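Home › Workshop & Kitchen › Tips › Living With Cloth on a Work Surface
Posted Apr 19, 2019 | Filed under: Benches, Tables, Stains | 2 comments

I used to be a bare-bench man. My father was one before me, and his bench had a surface like the floor of a lorry, so that anything you put down on it stuck, rolled or vanished into a crack. Then I married into a family that covers everything. Tables, chests, the freezer, once a tortoise. I have come round to it, slowly and with a lot of washing.

What follows is most of what I know about keeping a cloth on a surface where work gets done. Sunday tablecloths are a different animal and you can read about those elsewhere on the site, in the section with the candles.

Choosing it

Plain cotton of a middling weight. Too thin and it walks about every time you lean on it, too thick and a small screw will sink in and sulk. Avoid anything with a fringe. Avoid towelling altogether, unless you enjoy picking swarf out of loops with tweezers.

Patterned cloth hides stains and also hides washers. A busy print is kind to gravy and merciless to anything under 2 mm across. If you do small work, keep a white saucer on top and put the small things in it. If you only shell peas, have all the flowers you like.

Buy more than you need. I got a bolt end from the Trudis shop when it was shutting down, and we are still cutting squares off it. It was meant for curtains. No curtains have been made.

Keeping it still

Wash it before you use it, then wash it again. New cotton has a dressing on it that makes it slide like a fish. After that, the cheap answer is a sheet of rubbery drawer liner underneath. The cheaper answer is to damp the tabletop with a sponge and smooth the cloth on while it's wet, which holds for an hour or so and does varnish no good at all, so keep that one for old tables and other people's.

Bulldog clips work on a thin top. On a thick one, sew a hem wide enough to take a length of sash chain along the front edge. Stellan Ljungberg wrote in last October to recommend drawing pins, and I have since sat down next to one of his tables. Don't use drawing pins.

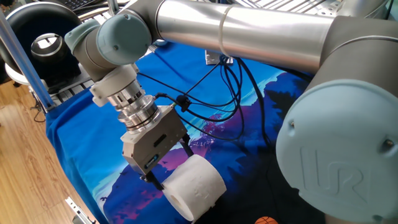 Kauko Pesonen wrote back that all this was far too fussy, and that he had kept the same blue cloth on his bench for years with four fishing weights stitched into the corners and nothing underneath. He irons it, too, which I hadn't expected. His one warning was to take the weights out before it goes in the machine. He didn't, the first time, and the drum has had an opinion about it ever since.

I tried the weights and they're good. Mine clonk against the table legs when a door opens, but you get used to that, or you move the door.

Getting things out of it

Oil: cover with talc or cornflour, leave overnight, shake it off outdoors and not into the wind. Then rub in washing-up liquid neat and launder as hot as the label allows. Machine oil with metal in it leaves a grey shadow whatever you do. Call it part of the print.

Candle wax: freezer first, then pick, then brown paper and a warm iron.

Wood glue: cold water, straight away. If it has dried, you own a slightly stiffer cloth.

Beetroot: I have nothing for you. Busisiwe Du Plessis swears by a slice of white bread pressed on while it's fresh, and I can report that it gives you pink bread.

Tea: warm water with a spoonful of borax substitute, and half an hour's soak. Milk in the tea makes it worse, so do the soak cold first.

When to give up on it

Hold it up to the window. If you can make out next door's car, it has stopped protecting anything. Cut it into quarters for polishing, and cut those into strips for tying up beans. The very last scraps go in a jar for wiping brushes, and should be dried flat outside before they're thrown away if there has been linseed oil anywhere near them. I mean that one seriously. Oily rags in a heap can set themselves alight.

Comments

Hamisi Nyamweya: Does the drawer liner leave marks on pine? Ours did, a sort of waffle.

Reply: It does if you leave it down all summer. Lift it every couple of weeks and let the wood breathe. The waffle fades, though my wife says it's me who has stopped looking.

Åsmund Amundsen: Salt for the beetroot. Plenty of it, then cold water.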